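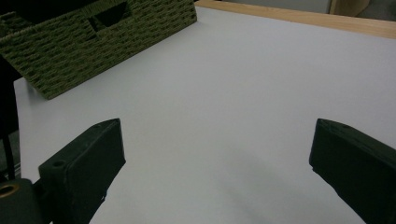 Omstead Household Textile Survey: README

Version 3, December 2024
Maintained by Marlina Chong

What this is

A table of answers from households in Omstead and Brukerthorpe about how often they wash their clothes, what they wash together and when they decide something is worn out. One row per household, 207 rows in the public file. The raw count was 264. The other 57 were dropped for reasons given further down, and you may disagree with some of them. I do.

What it is not

It is not a measure of how often people wash their clothes. It is a measure of what people say when a stranger asks them. Those two numbers have never matched in any survey I've worked on, and I see no reason to think Omstead is special. If you want water use, get meter readings.

Files

households.csv: the main table
items.csv: garment types, with the colour groups people sort by
dropped.csv: the 57 removed rows, with a reason code
questions.txt: the wording as asked, typos included

Columns that cause trouble

loads_week. Whole numbers only. People who said "one or two" were entered as 2 in Brukerthorpe and 1 in Omstead. This was found after the forms had been shredded, so it can't be fixed. Don't compare the two towns on this column.

sorts_darks. Yes or no. The question was "Do you wash dark clothes separately?" and a suspicious number of people said yes. My guess is that a good share of them think they ought to.

wears_before_wash. Asked for jeans, jumpers, T-shirts and towels. The towel answers are the only ones I'd lean on.

detergent_ml. Ignore it. Most people don't measure, and the ones who do were reading the line on a cap. Caps vary.

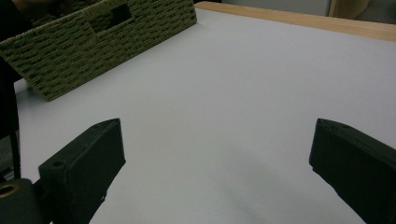 Rohani Tambunan wrote back on the draft that I was being too hard on sorts_darks: the yes answers line up fairly well with the households that own more than ten dark items in items.csv, and people with a drawer full of black work shirts do have a practical reason to keep them apart. Fair enough. I've left the column in. I still wouldn't build a colour-care claim on it.

Why rows were dropped

Code A: more than one form from the same address. We kept the first.
Code B: household uses a laundromat or a shared laundry. I argued against this one. It cuts out most of the flats on the Treltia estate, and renters wash differently.
Code C: answers that can't be true, such as 200 loads a week.
Code D: form left blank past the first page.

If you are writing about renters, put the Code B rows back in before you do anything else. The columns match.

The fading question

Earlier versions carried a score for how much black cotton fades in warm water. It came from people rating their own clothes from memory, on a scale of one to five, with no colour chart. I removed it. At least one blog had already quoted it as a finding, with a decimal point.
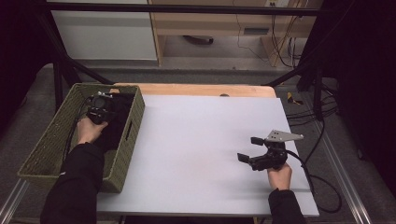 Kwok: you could have kept the fade score and just labelled it as opinion. Some of us use it for teaching, precisely for showing a class what a bad question looks like.

It's still in version 2 for anyone who wants it on those terms. I don't want it in the current file, where it'll be averaged by someone who hasn't read this far.

Known problems

The forms went out in November, when it was wet, and line drying is almost certainly under-reported. Households with babies are over-represented by an unknown amount. "Jumper" was read by several people as a child's pinafore.

Changes since version 2

Fade score removed
Reason codes added to dropped.csv
Two town names corrected in items.csv

Use

Free for any purpose. Please quote the question wording alongside any figure you take from the table.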